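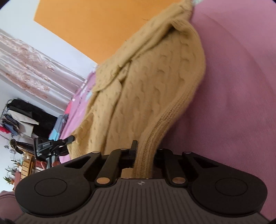 A buyer in Trusatton wrote in to ask whether the cable jumper can be hung up between wears, having lost the shape of an earlier one that way. It should be folded. A cable knit carries more yarn than a plain one of the same size, and on a hanger the weight pulls at the shoulders and lengthens the body.

Nivedis cable knit, mustard
Item 396

Construction
Raised cables of twisted vertical ropes over a plain ground. Ribbed edges. The yarn is a warm mustard-camel shade and is dyed before knitting, so the colour is even at the base of the cables. Slight differences occur between dye lots. If ordering 2 for a matching pair, place them on one order.

Surface
The yarn has a soft, slightly hairy finish. Loose fibres along folds and edges are normal when new and lessen with washing. Do not shave the cables with an electric bobble remover — the raised stitches are easily cut. Use a fabric comb, with the knit laid flat.

Washing
Hand wash in cool water with a wool detergent. Do not wring. Press the water out in a towel and dry flat, away from radiators. Pull the ribbing back to width while damp. Tumble drying will felt the yarn and is not covered by the guarantee.

Folding and storage
Lay face down, sleeves across the back, and fold once from the hem. Stack no more than 5 to a shelf; deeper stacks flatten the cables on the lowest garment. Lift from underneath with both hands where possible. Lifting by a single fold of the ribbing does no harm to a dry garment, but a wet one will stretch.

For long storage use the Mamo cotton bag, sold separately. Plastic covers hold damp and are not advised.

Sizing
Measured flat, underarm to underarm. The cables draw the fabric in, and the garment will ease slightly in the first few wears. Those between sizes should take the smaller.

Supply
Sent folded in tissue from the Tisidden warehouse. Mending yarn from the same dye lot is included — keep it with the care card. Returns are accepted unworn, with the swing ticket attached.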